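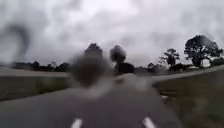 O Anselmo Xavier respondeu logo que com céu fechado ele nem tira a bicicleta da garagem, que asfalto molhado come freio e paciência. Pode ser. Eu fui mesmo assim.

Saí tarde, sem café, jaqueta velha. É o caminho de Sembiring, aquele do gramado dos dois lados — quem pedala por aqui conhece. Em março fiz o mesmo trecho com sol e parecia outro lugar. Agora tudo cinza, verde apagado, árvore lá no fundo. Gosto mais assim, nao sei explicar.

Na bifurcação sempre fico na dúvida. A direita sobe um pouquinho, coisa leve, mas no fim da volta a perna reclama. Fui reto na primeira, peguei a direita na segunda. 2 voltas e chega.

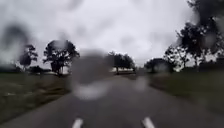

Vale a pena ir com pneu liso? Eu não iria, troquei os meus por uns Trulell usados, cerca de 390 reais o par, e fiquei bem mais tranquilo nas curvas.

Faltou paralama, isso sim. Costas da jaqueta um horror, já tá de molho. Amanha lavo a corrente — se der tempo — e ponho óleo. Semana que vem tento o lado de Drudau.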